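Setting Up a Workbench in a Spare Room

Most bench problems come from where the bench stands. Before you buy or build one, clear the room and mark the footprint on the floor with masking tape. Leave the tape down for a few days and walk past it with your arms full.

Height
Stand straight in the shoes you work in and measure from the floor to the crease of your wrist. For planing and sanding, set the top at that height or slightly lower. For soldering, gluing and small repairs, go four inches higher. If you do both kinds of work, build for the lower one and keep a thick board to put on top.

Clearance
Pushed against a wall, a bench gives you one working side. Pulled into the middle of the room it gives you four, and long boards can hang off either end. Allow 36 inches on the sides you use most and 24 on the others. In the back room at Kokley I lost some storage by moving the bench out and have never wanted to move it back.
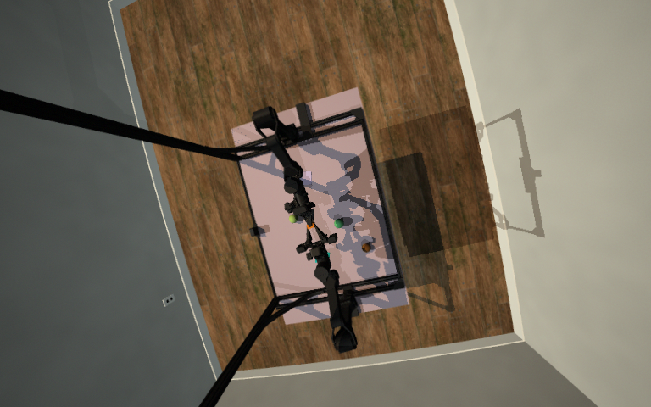
Pale top, black rails, plank floor with space all around.

Floors
Old plank floors are rarely flat. Put a level on the top in both directions, then across the corners. Use screw-in leveling feet if the legs will take them. Cedar shims also work, but trim them flush and put a dab of glue on each one or they will walk out. Felt pads are fine under a desk but too soft under a bench. Use rubber.

Tops
A light-colored top shows dropped screws and pencil lines better than a dark one. If yours is dark, roll on two coats of light floor paint and let it cure for a week before clamping anything to it. Paste wax every couple of months keeps glue from sticking. For dried glue, use a plastic scraper first and warm water second.

Weight
A light bench will creep when you plane. Sandbags on a lower shelf are the cheapest fix - two 50 pound bags did it for mine. Put them inside a second bag, as the seams leak. You can also screw the legs to the floor, but check for pipes and wiring first.

Lighting
Hang the lamp so it shines from the side opposite your working hand. A single ceiling bulb behind you puts your own shadow on the work. A 100 watt equivalent LED in a clamp lamp is enough for most jobs.

Cords
Run power down from the ceiling if you can. If a cord has to cross the floor, use a cover strip and unplug it when you leave.

Check all the bolts again after the first month, and once more when the heat comes on in the fall.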